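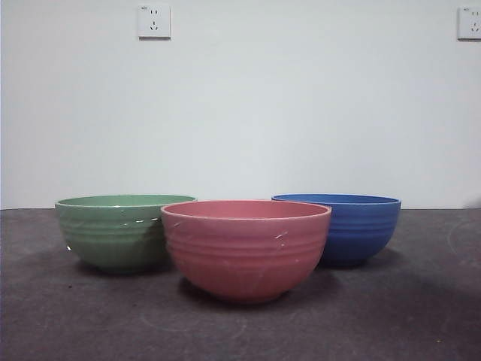 Gredcombe and Hercombe Rugby Club
Injury reduction project: progress report to the Bergmann Fund
Last updated: February 16, 2026

We use cookies to remember your settings. Accept / Manage preferences

Where things stand

The grant was awarded to cut soft tissue injuries across our senior and colts squads over one full season. The season is well past halfway, and the short version is that we have done most of what we said we would do and cannot yet show that it has made any difference.

The application promised a warm-up programme before every session, a proper injury log and a return-to-play check for anyone who had been out with a hamstring, calf or ankle problem. All of it is in place. Whether it is working is a separate matter, and I would ask the Fund to be wary of anyone, including our own coaches, who says it plainly is.

Warm-up programme

The programme was sold to us as a 20-minute routine. In practice it takes nearer half an hour with the colts, who need everything shown twice, and rather less with the first team, who skip the balance work when it rains. Attendance sheets say 283 player sessions have been completed in full. I would treat that figure with care. The sheets are signed at the end of training by whoever has the clipboard, and a tick tells you a player was there. It does not tell you he did the lunges.

The routine was dropped altogether for both away cup ties, because the coach arrived late and the referee would not move the kick-off. We have since agreed a shortened version for away days. It has been used once.

Injury log

We have 52 entries in the log for the season so far. Last season's total for the same stretch was 43, which on the face of it means things have got worse. I don't believe that either. Last season's records were kept in two notebooks and a phone, and players rarely reported a tight calf unless it stopped them walking. They now get asked every week. A rise was likely from the day we began asking, and the Fund should have been told so in the application. It wasn't.

A fairer test might be matches missed, as a player who misses a Saturday league game is hard to overlook. Those numbers are being pulled from old team sheets. The sheets for the back end of last season are incomplete and I am not confident we will find the rest.

Return-to-play checks

These are the part I would defend. A player coming back from a hamstring injury now has to get through timed sprints and a change of direction test before he is considered for selection. Up to three players were held back in November who would certainly have been picked under the old arrangement. One of them was our starting fly-half, and we lost the Broltness derby without him. There was some grumbling afterwards. The selectors have kept to the rule, although it has not been tested since by a fixture anybody minds about as much.

Whether those players would have broken down again is anyone's guess.

Spending

Spending is slightly under budget. The physiotherapy hours were used as planned. The tablet software was cancelled after the free trial, as the touchline signal at Hercombe is too poor to load it, and we have gone back to paper. We would like to move the unspent software money to extra physio cover for the last month of the season and need the Fund's agreement in writing before doing so.

What we will do next

The log will carry on in its present form to the end of the season, with no changes to what counts as an injury. Spot checks on the warm-up will begin at the next home fixture, carried out by someone outside the coaching group. The colts will trial the routine in two halves to see if that holds their attention better.

We have been asked if we would support extending the scheme to other clubs in the league. My answer at present is no. One season from one club, with poor records to set it against, is thin evidence, and a second year here using the same log would be a better use of the money.

The final report will follow after the last league match, with the log attached in full and players' names removed.

Contact the club office | Copyright Gredcombe and Hercombe Rugby Club | Back to top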